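# Keg returns, cold rooms and short orders: the operations manager at Hapeta

Hapeta supplies draft beer, cider and soft drinks to bars and restaurants from a depot in Trindilden. The operations manager has run the warehouse and the routes for eleven years. We spoke in October, after the morning trucks had left, mostly on the subject of returnable kegs.

The company has 279 active accounts. Of these, 130 take draft products and the remainder buy bottles and cans only. The draft accounts generate most of the work.

"A bottle customer is one movement," the manager said. "You deliver and you leave. A draft customer is two movements on every stop, and the second one is the one that goes wrong."

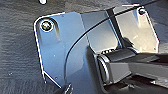 ## Deposits and tracking

Each keg carries a deposit, charged on the invoice and credited when the empty is scanned at the depot. Until last year the credit was issued from the driver's paper slip. The two figures often disagreed.

"The driver writes four, the dock finds three, and the customer has already been told four. Now the credit comes off the scan and nothing else. We had complaints for a month, then they stopped."

Kegs are scanned at filling, loading, delivery and return. The software is Hultotmont, which Hapeta also uses for invoicing. The manager described it as adequate. Reports on kegs out longer than 60 days have to be exported and sorted by hand, and a keg from another distributor shows up as an error with no way to add a note.

Foreign kegs are stacked separately and swapped back with Sondberg, the other draft wholesaler in the area, at the end of each month. The exchange is one for one by size. Any difference is carried forward and no money changes hands.

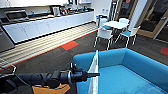
Minimum orders were the next topic. Hapeta requires $500 per drop for free delivery, and below that a flat charge applies. The manager would like a higher threshold for the hill route, where stops are far apart, but the sales side has resisted. Small accounts there include a few hotel lounges, the kind of room with a blue sofa and low arms where guests order two beers an evening, and a full-size keg goes flat before it is empty. For these the depot stocks a smaller keg with the same coupler. The price per pint is higher, and the waste is lower.

"I tell them to look at what they pour away. They look at the invoice price first. That's normal."

## Temperature and stock rotation

The cold room at Trindilden is held at 38°F. Unpasteurized beer goes in there directly from the supplier's truck. Pasteurized kegs may stay on the main floor in winter, but from spring onward everything on draft is chilled.

Rotation is by best-before date. Receipt date was used in the past and caused problems when a brewery shipped older stock second.

"We had 3 pallets arrive with less life left than the ones already on the rack. If you go by arrival, those sit at the back until they are no use. So the label has the date in large type, and the picker goes by the label." 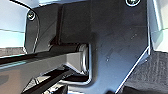

Pickers work from a list sorted by aisle, with draft lines printed last so that the kegs leave the cold room shortly before loading. The first truck is loaded at 5:30 a.m. Short picks are reported to the office before 6, and the customer gets a call offering a substitute or a credit. Substitutes are never sent without that call.

Asked what would change next, the manager mentioned the dock. Full and empty kegs currently cross the same doorway, which slows unloading in the afternoon. A second door has been priced. The work would take two weeks and would have to be done in January or February, when volumes are lowest.

"After that I want the export fixed in Hultotmont. I have asked for it twice."

Line cleaning is handled by a separate crew and was not discussed.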